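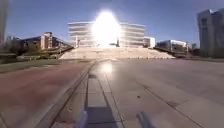
**1/** The Dendummont stairs and upper terrace will remain open to the public through the summer. Visitors who have not been to the site since last year should read this thread before planning a visit, as several arrangements have changed.

**2/** The main approach is by the wide stone staircase leading up from the paved square. The steps are shallow and suitable for most walkers. Visitors who cannot use steps should take the elevator at the Cartwright entrance, open from 7 a.m. until the square closes to events in the evening.

**3/** There is very little shade on the square or the stairs in the middle of the day. On clear days the pale stone is bright, and sunglasses and a hat are recommended. Drinking water is available inside the Cartwright entrance at no charge.

**4/** Sitting on the steps is permitted. Please leave a clear path for people walking up and down, and keep bags, strollers and folding chairs off the treads.

**5/** Bicycles, scooters and skateboards may not be ridden on the staircase or the terrace. Bicycle racks are on Lustetden Street. Bicycles locked to posts or handrails will be removed and held at the Dovard gate for 27 days.

**6/** Stone cleaning begins in May. The work is carried out in sections, starting on the left side of the stairs as seen from the square, and one section at a time will be roped off. Only water and soft brushes are used. Residents who notice gum, candle wax or paint on the steps are asked to report it and leave removal to the crew.

**7/** The square may be reserved for outdoor events of up to 4000 people. Applications must include a site plan, a cleanup plan and the name of the person responsible on the day. No stage, tent or cable cover may be fixed to the stone.

**8/** Small gatherings, school groups and wedding photographs do not require a permit, provided no equipment is set up on the stairs.

**9/** Correction to an earlier notice: the extension for site inquiries is 1733. The number printed on the spring leaflet is no longer in use. Lost property should be collected from the Dovard gate before 6 p.m.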